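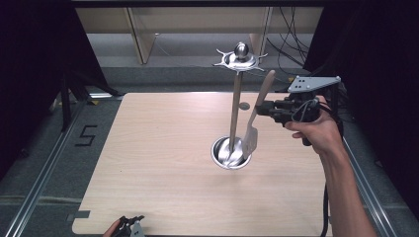 A utensil stand is a piece of kitchenware that keeps cooking tools upright and within reach of the stove. Most have a cup or base at the bottom, a central post, and a set of hooks at the top. Tools with a hole or loop in the handle hang from the hooks, while spatulas, wooden spoons and other tools without one are placed in the cup.

Construction

Stainless steel is a common material, used polished or brushed. The post is usually a thin rod that screws into the base. The hooks may be cut from a single disc and bent to shape, or made separately and welded on. Many stands end in a knob, which covers the upper fastening and serves as a handle for lifting. The Avell pattern, sold by the housewares firm Clistano, has 7 hooks and a cup that can be taken off for washing.

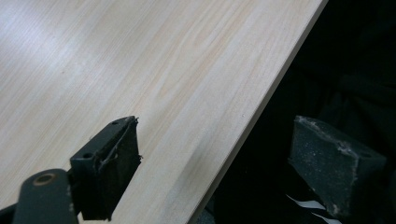
Placement

A stand needs a flat, level surface. Tabletops and counters with a wood-grain finish are widely used. On a smooth top, a light stand can slide when a heavy ladle is taken off one side, and some makers add a rubber ring under the base. It is usual to keep the stand back from the edge of the table – a long handle that sticks out over the side is easily knocked.

Wooden tools

Wooden spatulas are generally stored in the cup. Standing them with the blade down keeps the handle free to grasp, but water can collect at the bottom, so the tool should be dried first. Slotted blades drain faster than solid ones. 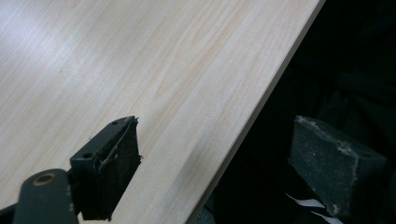 A pale wood-grain surface with a straight edge.

Care of the surface

Wood-grain tops are wiped with a damp cloth along the grain and then dried. The edge strip needs the same treatment, as water left there may work its way under the finish. In her household guide, Kulsoom Tanoli of Plulldale also advises lifting the stand every 2 weeks to clean beneath it.

See also: Ladle; Pot rack; Spoon rest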